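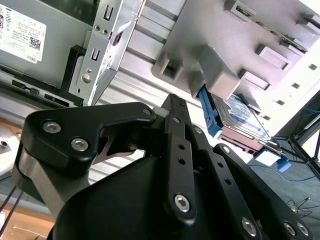

Reaching in for the drive: one of the Trimel arms at work on a desktop case at Flolinden.

Annick Poulain has a party trick, and she will show it to you within five minutes of shaking your hand. She turns her back to a bench of old office computers, somebody pulls a drive out of one of them, and she tells you from the click which sort of latch it was. She got four out of four when I visited. The fifth was a caddy so worn that it made no click at all, and she said so, and I think that counts.

Poulain has spent 18 years taking computers apart. For the last six of them she has done it at Flolinden, a refurbishing and parts recovery firm in a long brick shed behind a timber yard, where machines arrive on pallets from offices, colleges and town halls and leave again as working computers, or as boxes of sorted parts. Her job title used to be bench technician. In September it became cell lead, and she's still getting used to it. "It sounds like a prison," she says.

The cell is a pair of benches near the windows where robot arms take drives out of desktop machines. I had expected something behind a cage with a flashing light on top. What I found was much more like a busy repair shop, with leads on the floor, mugs on the sills and a radio playing something with far too much accordion in it. You bring a case over, open it up, lay it down, and the arm leans in and has a look. Then it goes for the drive, slowly, the way you would reach past a sleeping cat to get the remote control.

I could have watched it all day. I very nearly did!

Drives matter more than anything else in the building, as they're what customers worry about. Each one has to come out, be matched to the machine it came from, and go off for wiping or shredding before anyone thinks about selling the rest. It's also fiddly, tiring work. Every maker has its own idea of how a drive ought to be held in place. Some are in plastic carriers that you pinch, some are screwed down, some sit under a bracket that has to come away first. Do that for a whole shift and your thumbs know all about it.

"I used to go home and not be able to open a jar," says Poulain. "My son did the jars."

The arms come from Trimel, a small company that started out making sorting equipment for a bottle plant, and the software that decides where the fingers should go is called Warko. Warko learns from being shown. When a type of case comes in that it hasn't met, Poulain or one of her colleagues guides the arm through the job by hand, over and over, with the case turned a little differently each time. A common model takes an afternoon. An awkward one took most of a fortnight and is still spoken of with feeling.

This is the part I found most exciting, and the part that has changed the working day the most. The people who know the machines are the ones doing the teaching. Poulain's ear for latches turned out to be worth a great deal, as the early attempts kept pulling before the catch had let go. She could hear it from across the room. The Trimel engineers couldn't, so for a week they sat beside her with headphones on and notebooks out, learning to listen. They now use the change in resistance at the fingertips to do the same thing, and they have named that bit of the program Annick. She pretends to be annoyed.

The arm is slower than she is, mind you. On a model she knows well, Poulain can have the drive out while it's still making up its mind. But it doesn't get sore and it doesn't lose its place at four in the afternoon, and with two of them going the benches get through 200 machines on a good day with one person feeding them. The record for a week is 1742, with both shifts counted, and there was cake.

So what do the other people do? I asked everyone I met, and the answers were more interesting than I'd bargained for. Nobody at Flolinden lost a job when the cell went in. What the firm did was open a proper repair room, something staff had been asking for since before Poulain joined. Machines that would once have been stripped for parts are now given a chance. Two of the former drive pullers spend their days replacing worn capacitors and mending power supplies, and one of them showed me a mended board with the sort of pride most people keep for grandchildren.

It hasn't all been smooth. Some of the older hands miss the company of the long bench, where eight people worked elbow to elbow and the talk never stopped. The repair room is quieter and people wear magnifiers, which makes chatting odd. One man tried the new work for a month, didn't care for it, and asked to go back to unloading pallets, where he says the air is better. There was a real argument over pay, too. If you're teaching a machine to do a skilled job, shouldn't you be paid for the teaching? The staff thought so, and after a tense spring they got a training rate, paid for every hour spent showing Warko something new.

Poulain was one of those who argued hardest for it. "I'm not sentimental about pulling drives," she says. "But I know how to do it, and that knowing is mine. If they want it, fine, they can have it. They can pay for it as well."

There are still jobs that go straight past the arms to a person. Anything bent. Anything that has been kept in a kitchen, which is a category all of its own. Very old machines with screws that have been chewed by the wrong screwdriver. And loose cables remain a nuisance, flopping about in a way that seems to offend the arm deeply. When it can't find a safe way in, it backs off and waits, and a small chime sounds. Poulain strolls over, moves the offending lead with one finger, and strolls back. On the morning I was there this happened often enough that she had stopped looking up from her coffee.

Visitors have begun to turn up. A recycling works in Bragança sent a group over to see the cell, and Poulain ended up giving them a demonstration in a mixture of French, English and pointing. They stayed through lunch. They wanted to know about cycle times and gripper wear, and she told them, but she also made each of them sit down and pull a drive by hand, with their eyes closed, so they would know what they were asking a machine to do. She plans to make every visitor do it from now on.

She made me do it as well. It took me three goes and I broke a clip. Poulain had heard it go before I felt it, and was already reaching for the spares tin.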